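The Paper Marblers of Sorkham

Séverine Arnaud opened her marbling workshop in Zesville and moved it to Sorkham in January. 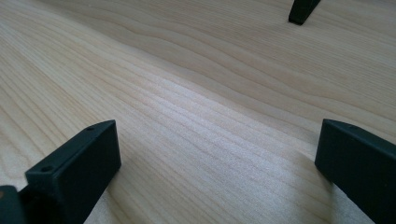

Marbling starts with a shallow tray of thickened water. Color is dropped on top and pulled with a comb, and good lines run long and close, then bend in soft waves, much like the grain in pale wood. Each sheet rests on the bath for 30 seconds.
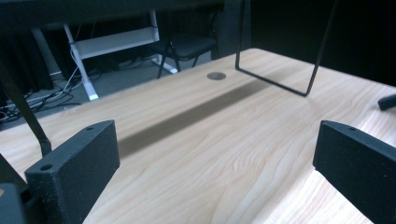
Arnaud says beginners use too much paint, and that 4 drops of each color will do.
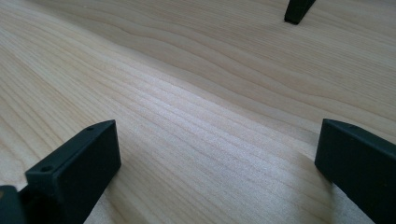 Drying the Sheets

Rinse gently and hang overnight. Press under a board.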